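Suchbegriff eingeben Suchen Erweiterte Suche

Carola Thiele
Haushalten lernen. Ein Lehrbuch für Fachschule und Selbststudium

Kapitel 12
Gefäße und ihre Deckel

12.1 Vom Behalten

Wer einen Haushalt führt, verwaltet Hohlräume. Das klingt nach Philosophie, meint aber die Schublade unter dem Herd, die seit Ostern klemmt. In Kapitel 11 ging es um die Vorräte selbst, um Mehl, Linsen und den Kakao, den niemand gekauft haben will. Jetzt geht es um das, worin sie stecken, und damit um eine Warengruppe, die sich in deutschen Küchen ohne jedes Zutun vermehrt.

Gefäße kommen auf drei Wegen ins Haus. Der erste ist der Kauf, meist in einem Satz zu mehreren Größen, von denen eine gebraucht wird. Der zweite ist das Geschenk. Der dritte und bei weitem breiteste ist die Verpackung, die zu schön zum Wegwerfen war. Ein Becher mit ordentlichem Rand, ein Schraubglas, eine Dose mit glattem Boden: Man spült sie aus, stellt sie zum Trocknen hin, und am nächsten Morgen gehören sie zur Familie. Ein Auszug aus diesem Haushalt wird danach in der Regel nur noch über den Keller vollzogen.

Für den Unterricht empfehle ich, das Kapitel mit einer Bestandsaufnahme auf dem Tisch zu beginnen. Auf dem Papier hat jede Küche zu wenig Gefäße. Auf der Tischdecke sieht die Sache anders aus, besonders wenn die Becher und Dosen sich hinlegen, wie sie wollen, und der Rest des Haushalts (Einkaufstasche, Sprühflasche, die eine Schüssel, die noch keinen Platz hat) danebensteht und mitreden möchte.
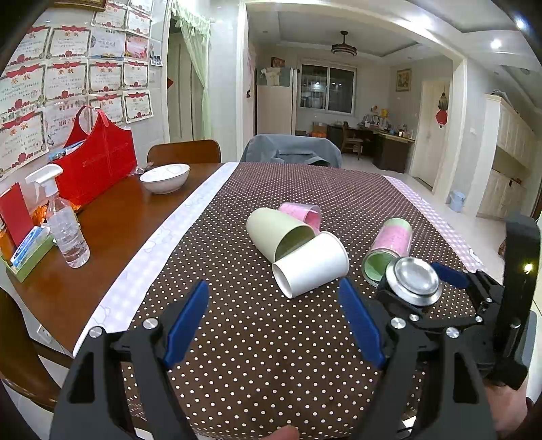
12.2 Drei Grundbegriffe

Gefäß nennen wir in diesem Buch alles, was einen Boden, eine Wand und eine Öffnung hat. Der Eierkarton fällt nicht darunter, auch wenn meine Klassen das in jedem Jahrgang aufs Neue verhandeln wollen.

Verschluss heißt der Teil, der die Öffnung schließt. Man unterscheidet den aufgelegten, den gesteckten, den geschraubten und den gebügelten Verschluss. Ein Teller auf einer Schüssel ist ein aufgelegter Verschluss und besser als sein Ruf. Frischhaltefolie ist ein Verschluss auf Bewährung.

Paar nennen wir ein Gefäß mit seinem Verschluss. Der Begriff ist der wichtigste des ganzen Kapitels und in der Praxis der seltenste. Ein Gefäß ohne Verschluss taugt zum Trinken, Messen und Herumstehen. Ein Verschluss ohne Gefäß taugt zu gar nichts, wird aber erfahrungsgemäß länger aufgehoben als jeder Mietvertrag.

12.3 Die Kragh-Regel

Die ältere Fachliteratur, soweit sie sich mit dem Thema überhaupt die Hände schmutzig machte, ordnete Gefäße nach Material: Glas zu Glas, Blech zu Blech. Das ergibt hübsche Regale und lange Suchzeiten. An unserer Schule arbeiten wir nach der sogenannten Kragh-Regel, benannt nach der Lehrküche Kragh, in der sie angeblich an einem verregneten Nachmittag im März entstand. Sie lautet:

Geordnet wird nach Öffnung, gestapelt wird nach Boden, beschriftet wird am Bauch.

Nach Öffnung ordnen heißt, dass alle Gefäße mit gleich weitem Mund beieinander stehen, ganz gleich, woraus sie gemacht sind. Der Grund liegt beim Verschluss. Wer einen Deckel in der Hand hält, kennt ja nur dessen Durchmesser und keineswegs die Lebensgeschichte der dazugehörigen Dose.

Nach Boden stapeln heißt, dass die breiteste Standfläche unten steht. Diese Einsicht teilen wir mit den Pyramidenbauern, und doch hat jede Klasse mindestens einen Menschen, der die Kaffeedose auf den Eierbecher setzt, um zu sehen, was passiert. Es passiert dann auch.

Die Beschriftung am Bauch ist der umstrittenste Teil. Die Firma Marwood, die uns seinerzeit die Regaleinsätze lieferte, schwor auf den Deckel als Schreibfläche und legte jedem Karton ein Tütchen runder Etiketten bei. Das sieht von oben sehr ordentlich aus. Es setzt allerdings voraus, dass man seine Deckel nie vertauscht, und für Leute, die das schaffen, ist dieses Buch nicht geschrieben.

12.4 Die Übung am Tisch

Zur Durchführung brauchen Sie einen freien Tisch, eine Decke und etwas Geduld. Die Decke ist keine Zierde. Rundes rollt auf blankem Holz, und zwar immer zu der Kante, an der niemand sitzt. Ein Stoff bremst, dämpft und erspart der Lehrkraft das Geräusch, mit dem ein Schraubglas von der Tischkante Abschied nimmt.

Räumen Sie alle Gefäße eines Schrankfachs heraus. Nur eines Fachs. Wer den ganzen Schrank ausräumt, isst am Abend im Stehen.

Legen Sie die Gefäße so, dass Sie in die Öffnungen schauen können. Verschlüsse kommen auf eine eigene Seite des Tisches.

Führen Sie die Paare zusammen. Ein Paar gilt erst dann als gefunden, wenn der Deckel ohne Zureden sitzt. Drücken mit dem Handballen ist Zureden.

Stellen Sie die fertigen Paare auf und schieben Sie sie beiseite. Was liegen bleibt, ist der eigentliche Gegenstand dieses Abschnitts.

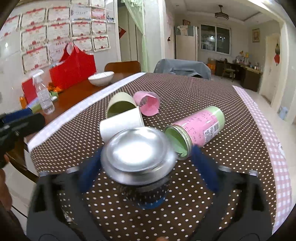 Ein Etikett ist ein Brief an eine Person, die man noch nicht kennt, nämlich an sich selbst in vier Monaten. Es sollte daher leserlich sein und ohne Anspielungen auskommen. »Das Gute« ist kein Inhalt, »Rest« auch keiner. Schreiben Sie in kurzen Zeilen und auf einen Streifen, der um die Mitte des Gefäßes läuft, so wie das rosa Papier um das klare Glas auf dem gepunkteten Tuch: Man findet es auch dann wieder, wenn das Glas liegt und sein Deckel sonstwo weilt. Der Aufkleber mit dem Strichcode, der dort ebenfalls auf dem Glas sitzt, zählt nicht als Beschriftung. Er ist für Kassen gedacht, und die wenigsten Haushalte lassen ihre Linsen von einer Kasse suchen. Löst er sich sauber ab, gut. Löst er sich in Fetzen ab, lassen Sie ihn in Frieden und lesen Sie im Anhang auf Seite 199 unter »Klebereste« nach.

12.5 Der gewölbte Deckel

Ein eigenes Wort verdient der Metalldeckel mit erhöhter Mitte. Er glänzt, er liegt gut in der Hand, und er verhindert zuverlässig, dass irgendetwas darauf stehen kann. In der Kragh-Regel bekommt er deshalb immer die oberste Etage. Unter Schülerinnen und Schülern heißt er »der Chef«, was ich nicht eingeführt habe und nicht mehr loswerde.

Abgenommen legt man ihn mit der Wölbung nach oben hin. Umgekehrt schaukelt er, fängt Krümel und bietet nach kurzer Zeit ein Bild, das man beim Aufsetzen lieber nicht dem Kakao zumutet. Gewischt wird er mit einem weichen Tuch. Scheuermilch macht ihn stumpf, und ein stumpfer Chef ist auch keine Hilfe.

12.6 Becher, die keine sein wollen

Trinkbecher aus Pappe oder dünnem Kunststoff gehören streng genommen nicht in den Vorratsschrank. Sie stehen trotzdem darin. Für trockene Kleinigkeiten wie Gummiringe, Korken oder Büroklammern mag das angehen, für Lebensmittel nicht: Ein offener Becher schützt vor gar nichts, am wenigsten vor Familienmitgliedern.

Auch das Auskleiden mit buntem Papier hat Grenzen. Es sieht freundlich aus und verdeckt, was am Boden klebt. Für Stifte und Nähzeug ist dagegen nichts zu sagen. Schneiden Sie den Bogen etwas kürzer als die Wand, sonst steht oben ein Zipfel heraus, an dem jeder zieht, der vorbeikommt. In meinem Patia-Kurs hat eine Gruppe sämtliche Becher ausgekleidet und danach keinen einzigen mehr ineinander stapeln können – ein sehr lehrreicher Nachmittag, wenn auch anders gemeint.

12.7 Was ohne Partner bleibt

Verwaiste Deckel bekommen eine Frist von 2 Wochen, in einer Schachtel, die Sie außen beschriften. Danach gehen sie zum Altmetall oder in die Wertstofftonne, je nachdem. Verwaiste Gefäße dürfen bleiben, sofern Sie eine Aufgabe nennen können, die sie ab heute übernehmen. »Kann man immer brauchen« ist keine Aufgabe.

Aufgaben zur Vertiefung finden Sie im Arbeitsheft. Abschnitt 12.8 behandelt die Bügelverschlüsse und setzt voraus, dass Ihre Dichtungsgummis noch leben.

Leserkommentare zu dieser Leseprobe

Heike Weidemann, 14. August 2014
Ich unterrichte selbst Hauswirtschaft und beschrifte seit Jahren auf dem Deckel, mit gutem Erfolg! Man muss halt immer nur eine Dose auf einmal offen haben. Den Satz mit dem Zureden hänge ich mir trotzdem in die Küche.

backfee_nord
gibts das arbeitsheft auch einzeln? bei jiltevero finde ich nur den dicken band

Carola Thiele
Liebe backfee, einzeln ja, aber nur über die Schulbestellung. Und liebe Frau Weidemann: eine Dose auf einmal, ich beneide Sie.

Opa Rudi
Bei uns heißt die Schachtel für Deckel ohne Dose »Schachtel« und die Frist läuft seit 1987. Klebereste gehen übrigens mit Speiseöl ab, einwirken lassen.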